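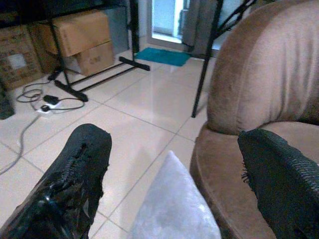
**1/** People keep asking me whether a machine can do the housework yet. My answer on Thu 25 May is the same as it was in December: parts of it, slowly, if you pick the room.

**2/** Flat floors are the easy bit. Hoovering and mopping were sorted years ago. Anything soft is where it gets difficult. A cushion has no handle and no fixed shape, and it changes when you squeeze it. 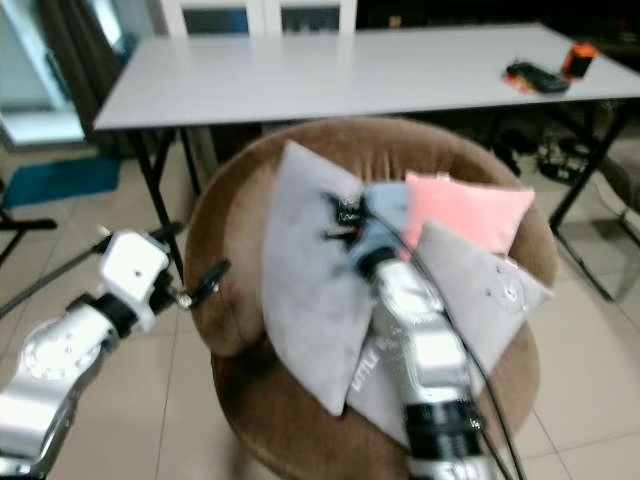 **3/** Tidying soft furnishings is a decent test because the pieces get in each other's way. Grip one and you often drag its neighbour. Look at the right gripper, pressed in where the light grey cushion meets the pale blue one – a person would feel which fabric they had hold of. A camera has to guess from the outlines, and two pale covers side by side don't help.

**4/** Nesma Benkirane keeps a log of cushion jobs on the Tandberg trial. 163 attempts, 106 finished without a person stepping in. Good progress. I still wouldn't pay for it.

**5/** Her other point was wear. Fingertip covers need enough grip to hold velvet or suede, and they rub on everything. Nobody puts spare covers in the price when they quote you for a home machine. They should.

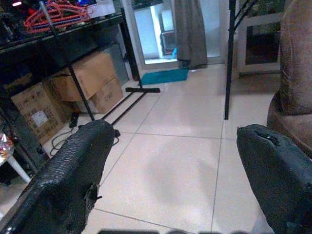
*Both fingers are torn. The tiles are fine.*

**6/** Shop floors are a bit further on. Wael Lahlou runs stockrooms for Lomitz and has 4 machines moving sealed cartons overnight. Same box, same shelf, same height. He won't let them near returns, where everything comes back in a different bag.

**7/** So for the home I'd say floors yes, dishes sometimes, cushions and laundry not yet. I'm seeing the Nägeli people next month about folding towels. They say 11 minutes a towel – will post what I find.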